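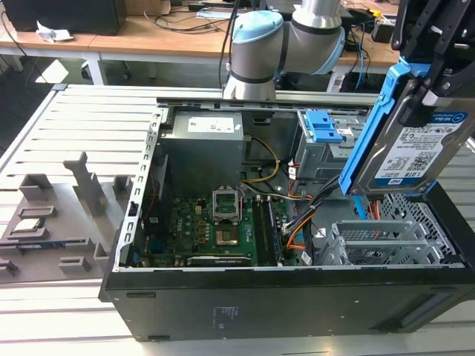

## Builders See Steadier Demand for Attached Homes

Zadevbridge issued permits for 1,265 attached homes in the past fiscal year, and the regional builders' council expects the figure to hold through next July. Stelios Kouris, the council's director of housing supply, spoke with this bulletin on what the trend means for member firms.

Mr. Kouris said that the change in product mix had been under way before interest rates moved. "Our members were already drawing duplexes and row homes for lots that once carried a single house," he said. "Financing caught up with the drawings."

The largest site now under construction is Terkier, a former rail yard on the east side of the city, where 600 units are approved in six stages. The first stage is framed and the second is waiting on sewer connections. Mr. Kouris described utility timing as the main constraint on delivery. "A crew can frame a row of seven homes faster than the connection agreement can be signed," he said. "We have asked the city for a fixed review period, and we are still asking."

Fotini Tsolakis, who manages estimating at the contractor Sfakianakis, joined the second part of the interview. She said that labor remained tight in plumbing and drywall, while lumber prices had been calm enough for her office to hold quotes for 90 days. "Two years ago we held them for 30," she said.

Ms. Tsolakis added that shared walls required closer attention to fire separation and sound ratings, and that smaller subcontractors were sometimes new to both. The firm now walks each party wall with the inspector before insulation is installed.

Asked whether detached homes would recover their share, Mr. Kouris was cautious. He expects demand to continue at the edge of the city, particularly along the Plornex corridor, where lots remain larger. The council will publish its next supply survey after member returns have been checked.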